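Dondolov Dining Week – booking and menu sync, ticket 284
Opened: 17/08/2020
Status: resolved, monitoring
3 comments

Reported problem: set menus for the Kirkero venue show the wrong course count on the public listing. The kitchen entered five courses. The listing displays four, and the fish course is missing. Bookings still go through, but the confirmation email repeats the four-course version.

Environment: Vinness reservation plugin, festival listing page, menu import by spreadsheet. 31 restaurants in the feed, 30 of them displaying correctly.

Step 1. Cleared the listing cache and reloaded. No change.

Step 2. Exported the Kirkero menu from the plugin. All five courses present in the export, so the data is lost between the plugin and the listing page.

Step 3. Compared the Kirkero rows with those from Chaudhary, which imports cleanly. Course names at Chaudhary are all under the field limit. The Kirkero fish course has a title of 77 characters, including an accented letter and a line break pasted in from the chef's document.
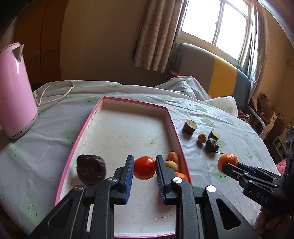

Step 4. Removed the line break only and ran the import again. The fish course appeared, but in last position, after dessert. The sort value for that row was blank.

Step 5. Entered the sort value by hand and ran the import a third time. All five courses now display in the right order. The long title wraps to two lines on phones – acceptable to the venue.

Step 6. Sent a test booking for two. Confirmation email lists five courses and the correct price.

Cause: the importer treats a line break inside a title as the end of the row and drops whatever follows, including the sort value.

Open items: guests who booked before the fix hold the four-course email. Venue has asked for a resend. Import template to be changed so that line breaks are stripped on upload – same fault was logged in May for a wine list and closed without a fix.

Shares: 2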